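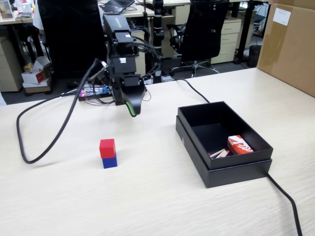
Station 2, arm and cubes, red on blue.

December
By the station 2 bench lead, Clunlow site

Pre-session check, block stacking, Bukalero set. Fill in before the first take and again after the break. Comments go under the line they belong to, not at the bottom, we lose them at the bottom.

1. Arm base. Clamp tight, no rock when you push at the shoulder.
OK. Gave it a quarter turn anyway.

2. Joint cables. Full sweep of every joint, slow, watch the bundles. Nothing pulling, nothing getting into an elbow.
OK after second try. One tie had slid down toward the wrist, moved it back up and trimmed the tail. Please stop using the long ties.

3. Long cable on the left side of the table. Must stay outside the cube area for the full reach.
Pass with comment. Loop is wide but it creeps in over a session. Wants two clips along the left edge. Asked for this last month too.

4. Cable by the box, right side. Goes under the lid corner and off the front edge of the table. Snag risk for whoever resets the cubes.
NOT OK. Tape it down or route it off the back. Anyone leaning in with a sleeve is going to take the box with them. Session can run but reset from the left only untill fixed.

5. Controller board. Nothing loose on or near it, no metal tools, no drinks on the bench at all.
OK. Still no cover. Cover is on order from Drurnmont, no date.

6. Stop switch. Press it with the arm moving, not parked. Arm must hold, then release only on restart.
OK both times.

7. Gripper. Screws, finger pads, wrist camera view. Close empty, open, close on a cube, open. Check pads for lifting edges and wipe them.
OK. Screws checked by hand with the hex key, all snug. Pads fine at the edges. If a pad starts to peel mid session stop and swap it, don't press it back down and carry on. Half of one Quan batch had to go in the bin over that. 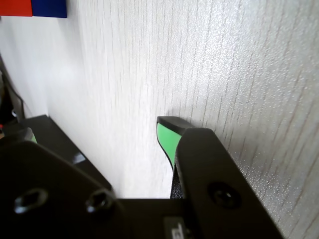
Wrist view, right finger pad and mounting screw.

8. Wrist camera. Lens wiped, bracket tight, no shift from the reference view. Compare on the screen, not from memory.
OK. Do this one AFTER the screw check, not before, the key knocks the bracket.

9. Close work near upright surfaces. Speed down to the low setting any time the fingertips are within a cube's width of something that doesn't move.
OK. Low setting confirmed on the controller. Operator to keep a hand on the stop for these, no reaching for the keyboard.

10. Cubes. Clean, no chips on the corners, right pair for the set.
OK. Spare pair in the drawer, don't mix the old ones in, they're a hair smaller and the stack takes look different.

11. Start positions. Move both cubes between takes. Change the spacing and which one sits closer to the front. Do not line them up nicely every time, the model learns your habit and then falls over on anything else.
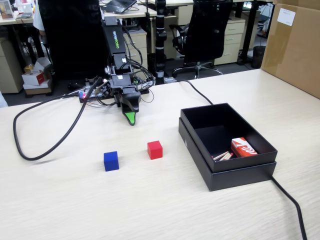 Spread was poor in the last block of takes, too many starts in the middle of the table. Use the far left as well, and some closer to the box, as long as the arm gets there without the wrist folding. If it folds, scrap the take and mark it, don't nudge the cube while recording.

12. Hands clear. Nobody's hands past the front edge while the arm is live. Reset only with arm parked and the operator saying so out loud.
OK. Say it even if you're alone, it keeps the habbit.

13. Chairs. Rolled back clear of the table and off any cables before the arm is powered.
Comment: check the casters.

14. Takes. Count at start of session 389. Take a break every 20, check joint heat by touch with power off. Failed grasps stay in, labeled failed. Dropped cubes too.
OK. Labels on the last few were missing, went back and filled them in.

15. Disk space and clock. Both cameras on the same time before recording.
OK, synced at 9:40.

Result: cleared to run, with limits. Item 4 to be closed before the afternoon block, item 3 when the clips turn up. Recheck 2, 6 and 7 after lunch.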